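Household Skills, Level 1
Handout for Session 3: Small Things and Where They Live
Tutor: Halima Mwakyusa

Welcome back! Last time we did shelves and heavy boxes, and I promised you something more fun. So today it's the small stuff: tubes, little bottles, sample sachets, spare buttons, the bits that drift to the back of every drawer. I love this session. You can do the whole job on one table before lunch and you get to see a result.

Before you start

Clear a surface and put something pale on it, a board or an old sheet. Small caps vanish on a patterned tablecloth (ask Prakash Pinto, who spent half of last year's class on his knees). Have a bin bag, a damp cloth, a pen and your basket ready.

Choosing a basket

Open sides are my favourite, because you can see what's in there without tipping it out, and crumbs and dust don't settle in the corners quite so badly. Low is better than tall. If a bottle disappears below the rim completely, you'll forget you own it. For a bathroom shelf, measure first! Sumathi Amin brought in a beautiful Ludell basket that was 2 cm too long for her cupboard and now holds onions.

The order of work

Empty everything out of the old container, all of it, even the things you know are staying.
Group by use: skin, cuts and scrapes, glue and mending, travel.
Check dates and caps. Anything with no readable name goes in the "ask" pile. Leave it there until somebody has identified it.
Bottles go into the basket first, against a side wall, so they have something to lean on.
Tubes next, caps all facing the same way.
Flat things last, down the side.

Keep medicines and glues apart, please, even when there is only one of each. A glue tube and an ointment tube can look very alike when you're half asleep. Old medicines go back to the chemist and stay out of the kitchen bin.

Packets and bags

This is where people get stuck. A clear bag looks useful, so it gets kept, and soon there's a drawer of them. Read the label before you do anything else. If it carries a size or a batch number you may need, copy that on to a card and tuck the card in the basket. Then decide: flatten and fold, or throw out. Never put a full basket down on top of a crumpled bag, as it will slide. 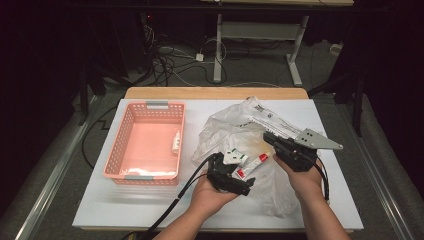 Photo: Chandrasekhar Rao / course archive

The pink basket has the sort of grid sides I mean, with a small white bottle leaning inside and plenty of space left. The tube with the red cap is still out on the clear bag, label and all, so there's sorting to do yet. Have a go at deciding which of your groups you'd want more information for before you placed anything.

For next time

Do one basket at home, 54 items at the very most, and bring your "ask" pile in a sealed box. Markos Stergiou will be with us for the second half to talk about labels, and he's brilliant on handwriting that can be read from a distance. Spare pens are in the Atinga tin by the door.

Handout updated 30th September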